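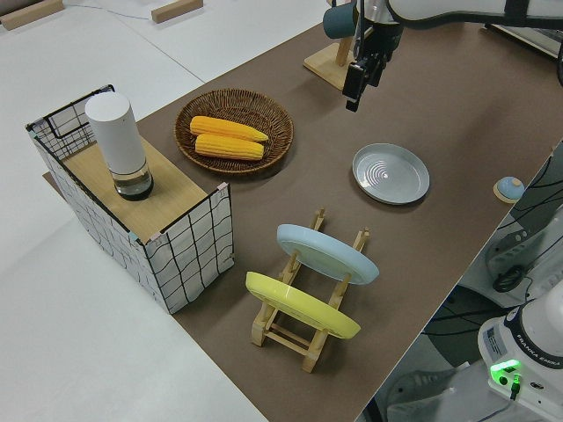
Filed under: Home and Family Studies, Working Papers

We use cookies to improve your visit. By staying on this site you accept our cookie policy.

3.2 Where households keep everyday items

The second round of interviews took place in Karnthorpe in June and covered 41 households. Each was visited once by Prendergast or Paiva. People were asked where they kept tea, bread, post, keys and medicines, and how long each item had been kept there. They were also asked who had chosen the place.

Most answers to the last question were vague. In 8 homes the two adults each named the other. Older tenants on the Faulkner estate were more certain, and several could date a change to a new cooker or a death in the family. Bread was moved least often. Post was moved most, usually from the hall to the kitchen and then to wherever there was room.

Figure 1. Household items on a brown tabletop, including a fabric storage box with a wooden board on top and a round wicker basket.

We sorted the storage places into fixed (cupboards, drawers, shelves) and loose (boxes, baskets, trays, tins). Loose storage was more common in rented homes, as Neagu and Cosgrove found in their earlier study of Siltitz. Tenants who expected to move within a year had often left fixed cupboards partly unused. One woman had lived out of the same three boxes in five flats and saw no need to change.

Tins and trays gave us some trouble in coding. A tray that stays on a worktop for years works much like a shelf, and the two coders disagreed on this point more than on any other. McKinnon settled the remaining cases. Items kept in bags on door hooks were left out of the count and are taken up in section 3.4.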